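Tidying Tips I Pinched From a Robot (a Pretend One, at That)

Print this page | E-mail this to a friend

My friend Venla Kokkonen works on robots that tidy up. I say robots, but most of her day is spent with ones that only exist inside a computer, shuffling knick-knacks about in rooms that don't exist either. When she asked if I'd like to read through her group's latest results I said yes mostly for the biscuits, and then came home and rearranged my entire back bedroom. So this month's tips come from her lot, and I've been trying them on real shelves with real dust.

First, a bit about how they do it, as the tips make more sense that way. The project is called Lomura. They build a pretend room, put things where things shouldn't be (pictures on the floor, ornaments by the furniture) and have the robot put it all right. Then they shuffle everything and go again, 1000 rooms in all. Mawar Latuheru, who ran the tests, had it tackle them in two ways. In the first, it grabbed whatever was nearest and found a home for it. In the second, it had a good look round first, decided where everything was going, and only then picked anything up. Same rooms, same clutter, so you can compare them fairly.

Looking first won, and by more than I'd have guessed. The grab-the-nearest way left the job unfinished in 400 of those rooms. Usually it had blocked its own path or filled up a surface it needed later (I felt very seen by this, I have a landing full of things I put down "for now").

Tip one, then. Stand in the doorway with your hands in your pockets and look. Say out loud where each thing is going if it helps. I give it the length of a song on the radio. You'll be itching to pick something up and you mustn't!

Tip two is to start with whatever is lying flat on the floor, and pictures before anything else. Mawar's robot did better when the flat things went first, as they take up the most floor and they're the easiest to put a foot (or a wheel) through. I had two prints leaning behind my bedroom door for the best part of a year, one of which had slid down, and I'd been stepping over it every morning with a cup of tea in my hand.
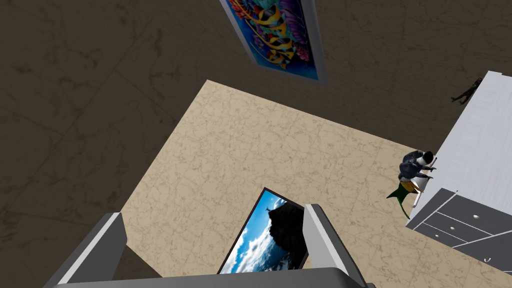 Looking straight down on the sky picture, with the gripper open either side of it.

Look at how it's coming in, with the fingers apart and the picture between them. I always used to pick a frame up by one corner, which is how I've pulled the mitres open on more than one. Two hands, one on each side, and lift it level. If it's stuck to a rug or a slippery floor, slide a bit of card underneath first so your fingers can get a hold. Venla says frames gave them terrible bother early on because there's so little height to grip, and they got through a lot of attempts before it would lift one cleanly.

Tip three: don't park things on the floor next to the place they're going. It feels like progress and it isn't. In the write-up they count this as a "near put", and it scored nothing at all, which I thought was harsh until I counted my own. If the ornament lives on the top of the drawers, it goes on the top of the drawers, now, and you don't let go until it's there.

Tip four is about the tops themselves. Clear a landing spot before you carry anything to it. Amirul Tarigan, who writes the planning part, told me they got a big jump just by making the robot check there was a free patch the right size before it set off across the room. He calls it "booking the shelf". I've started doing it with the fridge as well, and I no longer stand there with a casserole in both hands and the door swinging shut on my hip. 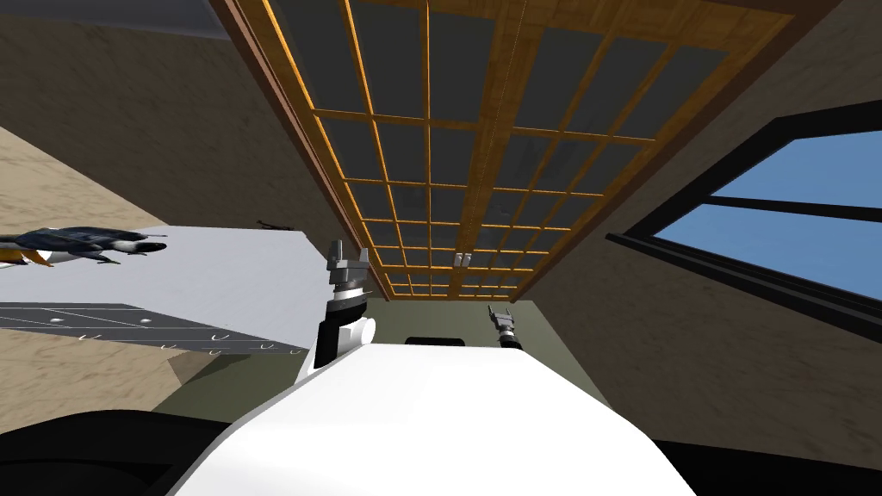

A peek over the robot's shoulders, with the penguin lying on the white surface to the left.

That penguin figure brings me to tip five, which is to stand things up. Anything with feet and a head should be on its feet before you call it done. In their first version an ornament counted as put away so long as it was on the right bit of furniture, whichever way up. Syahrul Sutanto argued for a stricter score, where toppled things lose a mark, and everybody's lovely numbers dropped. I'm on Syahrul's side. A shelf where everything is upright looks dusted even when it hasn't been. For top-heavy ornaments I use a dab of museum putty underneath (warm it in your fingers first, and twist to get it off again, don't pull).

Tip six, keep one hand free. The robot has two arms, and I'd assumed it would carry twice as much. They tried that, and it dropped more and bumped more. It did best with one arm carrying and the other spare for steadying or nudging something aside. So I make more trips now, with less in each, and I haven't chipped a thing since April.

Tip seven, stop at 10. They had a cut-off in the trials, 10 objects to a room, and then a pause to look over everything again before carrying on. That second look caught 3 things in every room on average that had been knocked or missed the first time. I do ten things, stop, look, and then decide whether there's another ten in me. (There often isn't.)

One thing I couldn't copy: the robot doesn't get sentimental. It never sat down on the carpet with an old postcard. If you know you're a sitter-down, put the postcards in a tin with the lid on before you start.

Brendan Rafferty wrote in to ask whether any of this works in a shed. I passed it on to Venla and she says they haven't tested sheds, and that the looking-first result might be weaker where you can't see most of the stuff from the door. My own feeling is that you drag the mower out first and then look. Let me know how you get on, Brendan, and mind the paint tins.

Next month, getting candle wax out of a tablecloth.

14 comments | 32 shares | Print | E-mail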